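Bench trainer wanted (part time to start) – work alongside our picking arms at Panganiban
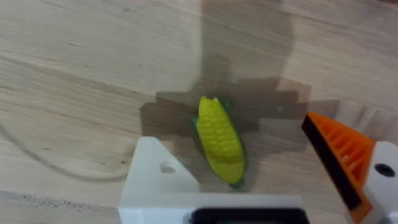
Hi, I'm Wilfredo Ambrosio and I run the packing floor at Panganiban. We make up play food sets for toy stores and preschools, and we're hiring 2 people to join the bench team in our Daltismont building. I'm writing this ad myself, because the last one came out of a template and we got a pile of applications from people who thought they'd be writing software. You won't be writing software!

So what is the job? Last year we put in picking arms from Firow. Before that, every set was picked by hand out of bins, corn and carrots and little fried eggs, all shift long. I did it for years and I still have the wrist brace in my desk drawer. The arms now do a good share of that reaching and grabbing, but they only do it well when somebody has taught them how each piece wants to be picked up, and that somebody is a bench trainer. You set a piece down on the practice table, you steer the arm to it, you close the fingers on it, you lift, and you save the try if it was a good one. Then you turn the piece a little and go again. We have 889 different pieces in the catalog, so you can see why I need help.

It's slow work at first and it can get dull around mid-afternoon, I won't hide that. But I've found it gets into your head in a nice way. You start noticing that a toy vegetable with leaves down the side grips differently from a smooth one, and that the shadow of the arm can fool you about how close you are. People who've packed by hand tend to be good at this, way better than I expected, and Firow's own installer asked to sit with two of our packers for an afternoon to see what they were doing.

Now the part everyone asks me about on the phone. Did people lose their jobs? No one was let go when the arms came in. Two packers who retired weren't replaced, and I'd rather you hear that from me than in the break room. The others split their time now between hand packing (gift sets still go by hand, the arms are hopeless with ribbon), checking finished boxes, and the training bench. Some of them love the change. A couple miss the old line, where you could talk to the person next to you all day, and they have a point – it's a quieter floor now. We moved the benches closer together this winter to bring some of the talk back, and it helped. If you have other ideas, I'm all ears.

What you'd be doing most days:

Running practice picks on new pieces, with a target of 600 saved tries a week between the two of you
Clearing jams and dropped pieces from the packing cells (you'll be shown the lockout steps before you touch anything)
Keeping the notes in Otach, our shift log, so the evening crew knows which pieces are acting up
Packing by hand when orders are heavy, same as the rest of us, me included

What I'm looking for: steady hands, patience, and somebody who speaks up when a thing looks wrong. You need to be comfortable with a tablet. You don't need a degree or any background with robots. If you've worked in a warehouse, a kitchen, a sewing shop or a daycare, tell me about it, those all count with me. The bench can be done sitting or standing and the tables go up and down. If you need something set up a different way, put it in your note and we'll talk it through before you come in.

Hours are mornings, four days a week, with the option to go full time in May once the second cell is running. Pay is the same as our senior packers get, and I'll give you the number on our first call so you're not guessing through a whole interview. Training is paid from the first hour. You also get the staff discount, which my nieces consider the best thing about me.

One more thing. The arms record what they do during practice so the picks can be reused. The cameras look at the table and the piece, and those recordings aren't used to score how fast you are. The crew asked for that in writing before they'd agree to the bench rotation, and you'll get a copy of the same page with your offer letter.

To apply, send me a short note with a phone number and the best time to reach you. A resume is fine but you don't have to have one. You can also drop a note at the front desk in Daltismont, marked "bench trainer." I'll call everybody back, even if it's a no, and if we get along on the phone you'll come in for a paid trial morning and try the arm for yourself.

Wilfredo
Packing floor, Panganiban
Posted Mar 18, 2024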